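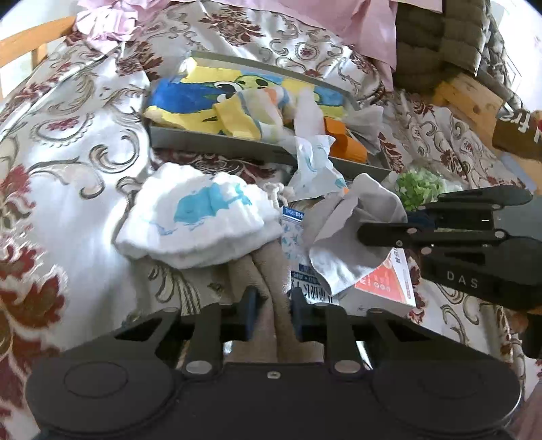
We started with the stairwell wall, as we always do, and it took up most of the first hour. The wall at the Cernirville building has been primed since the fall and everybody is tired of looking at it. I said I'd like something old-fashioned on it, a big repeating pattern like the one on the bedspread, dark red and brown flowers with beige and gray scrolls curling through them on a white ground, and I said it with some feeling (I'd had coffee). Baek liked the scrolls but thought that much dark red going up three flights would feel heavy by the top. Nosel wanted plain green. We went back and forth, and where we landed is written down under item 1.

**Cernirville Tenants' Meeting, Fri 7 February, laundry room level**

Present: Ostap Koval (running things), Baek, Nosel, the couple from the second floor back, Mrs. from the corner unit who came for the heating part and left after it, and me, taking notes. I write these the way I talk, so if you want the stiff version, somebody else can have the pen. Last time's notes were accepted with one fix: I had put down that the bike rack was blue. It's black. Sorry!

**1. Stairwell wall**

Ostap asked us to settle on a ground color tonight and leave the decoration for the next meeting, and that calmed everyone down. White ground, washable finish. The vote was all in favor except Nosel, who wants it noted that white shows handprints. It's noted.

For the decoration, I'm going to draw one flower and one scroll at full size on brown paper and tape them up by the mailboxes. People can write on them. Please write things that will help me draw a better one - I still have the paper from the lobby sign, and some of you were not kind about the pear.

Baek knows how to cut stencils and will show whoever is interested. Bring a sharp knife and something to lean on.

**2. Money for the wall**

We have 2,000 dollars from the landlord for the common areas, and it covers paint, floor mats and whatever we do about the back light. Ostap had the paint price from Brarkoten, the store by the bus depot, and it came in lower than the last quote because they'll mix the whole order in one batch. He also asked them about returning unopened cans. They said yes to white and no to anything tinted, so we should be careful with the red if there is a red.

The second floor couple asked if we could spend less on mats. We looked at the mats. The mats are bad. Money for mats stays in.

**3. Heating on the top floor**

This was the part people came for. The top hall is cold, and the two units on the street side have been running space heaters at night. Ostap called the heating people and got a visit promised, then a second call moving the visit, then nothing. He read us his call log, and I have to say it's a beautiful document, with times and everything.

What we agreed:

- Ostap calls again Monday and asks for the supervisor
- Anyone with a cold radiator writes down which one and when, and slips the note under his door
- No space heaters on the hallway outlet, please, it trips the lights for the whole landing

Mrs. from the corner unit said her bedroom radiator bangs like somebody's down there with a wrench. Hers gets added to the list. Baek thinks it needs bleeding and offered to take a look over the weekend. She accepted, and then they talked about soup for a while, and I didn't write down the soup.

**4. Laundry room**

The sign-up sheet is working okay on weekdays and not at all on Sunday evening. There was a suggestion to limit everyone to 2 loads in a row when others are waiting. I was against it (I have bedding, I have towels, I have a kid in soccer), then I remembered standing there last week with my basket for most of an evening, and I voted for it. Passed.

Quiet hours for the machines stay as they are, so nothing starts after 8 at night. The second floor couple live right over the dryers and would have liked it earlier. Ostap said we could try thicker rubber feet under the dryers first and see if that helps, and they were fine with that for now.

Lint: clean the trap. I was asked to put this in capital letters and I've decided against it, but please do clean the trap.

**5. Back door light**

Still out. The bulb has been changed, so it's probably the sensor. Nosel has a spare sensor from the old garage job and will bring it down so Ostap can compare the numbers on the back. If it doesn't match we'll order one out of the common area money. In the meantime, the step by the trash cans is hard to see after dark, and Baek has put a strip of reflective tape on it. Thank you, Baek.

**6. Spring cookout**

Too early to plan, and we planned it anyway for twenty minutes. It'll be in April if the weather cooperates, in the yard, with Nosel's grill. We need 3 folding tables and have one that stands up properly. Ostap's brother-in-law might lend us the others. I'm doing potato salad again. The question of whether to invite the building next door was left open, mostly over parking.

**Jobs before next time**

- Ostap: heating calls, rubber feet, tables
- Baek: corner unit radiator, stencil knives
- Nosel: light sensor
- Me: flower and scroll on brown paper, new laundry sheet with the load limit at the top

Next meeting is same place, same time, first Friday of next month. Somebody please bring chairs down from the storage room beforehand, the short bench is wobbling again.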